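Ticket 1143 - Floating rate loan still pricing off old index after migration
Product: Sarnine Loan Servicing
Status: Resolved
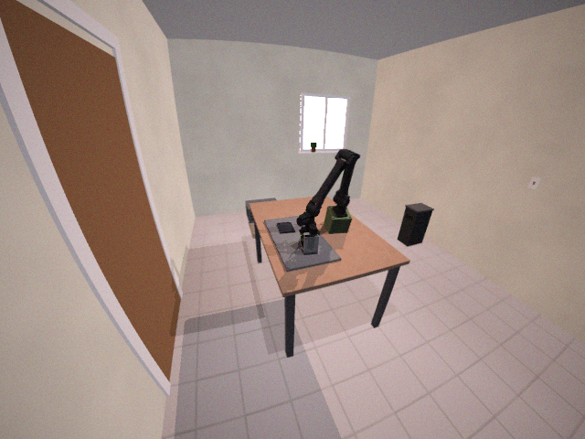

Opened by: Ilze Jaunzems, loan operations, Plomberg
Priority: 2
Module: Rate resets

Description of problem

After the October release, part of our floating rate book did not pick up the new reference rate. The loans were moved in bulk with the conversion tool and the tool reported no errors. On Monday the overnight reset ran as normal, but five of the loans were priced from the last stored value of the old index. The rest look fine.

The loan screen shows the new index and the new spread. The reset report shows the old ones. Interest accrued since Monday is wrong on all five. Borrower notices have not gone out yet and I have put a hold on them.

What I tried before opening this:
Ran the reset again by hand for one loan. Same result.
Removed the index and added it back on the loan screen. Same result.
Checked the rate feed. The new rate is there for each business day.

Reply - Woo-jin Kang, support

Thanks, the detail helps. Please leave the hold on the notices. Can you send the reset report and the rate history export for one good loan and one bad one? Also, do the five loans have anything in common, such as the same branch, the same product code or an amendment on file?

Reply - Ilze Jaunzems

Exports attached. They are all from the Rurnholm branch, but so are plenty of loans that worked. All five were amended at some point before the migration. I can't say yet if every amended loan is affected.

Reply - Woo-jin Kang

The amendment is the cause. When a loan is amended, Sarnine writes a second rate schedule and links it to the first. The conversion tool updated the first schedule only. The loan screen reads the first one, the reset job reads whichever is active, and on these loans that is the second.

Amended loans where the old schedule was closed by hand are not affected. That would explain why you have others that priced correctly.

Steps to fix, for each loan:
Open Rate Schedules and turn on Show linked.
Select the schedule marked Active - amended.
Change the index and spread to match the first schedule. Check the effective date - it must be the migration date, not today.
Save, then run Reverse and Reprice from that date.
Compare the accrual report with your own figure before you release the notice.

Please do one loan first and let me know.

Reply - Ilze Jaunzems

Did one. The index is right now, but Reverse and Reprice stopped with error 3000, "period locked".

Reply - Woo-jin Kang

Error 3000 means the accrual period was closed by the daily ledger job. Someone with ledger admin rights needs to reopen it under Periods, Exceptions. Reopen it for that loan only. If you reopen the whole branch, the job will try to post every loan again tonight.

Reply - Ilze Jaunzems

Reopened by our ledger team and repriced. The accrual matches my spreadsheet to the cent. Doing the other four now.

Update: all five done and the periods are closed again. I'll release the notices after tonight's reset.

Reply - Woo-jin Kang

Good. I have logged the conversion tool fault with development. Until there is a patch, run the Linked Schedules report after any bulk conversion and filter on the old index. It should come back empty.

Reply - Ilze Jaunzems

Overnight reset was clean and the report is empty. Notices released. OK to close.

Ticket closed by Woo-jin Kang
Resolution code: Data corrected, fault logged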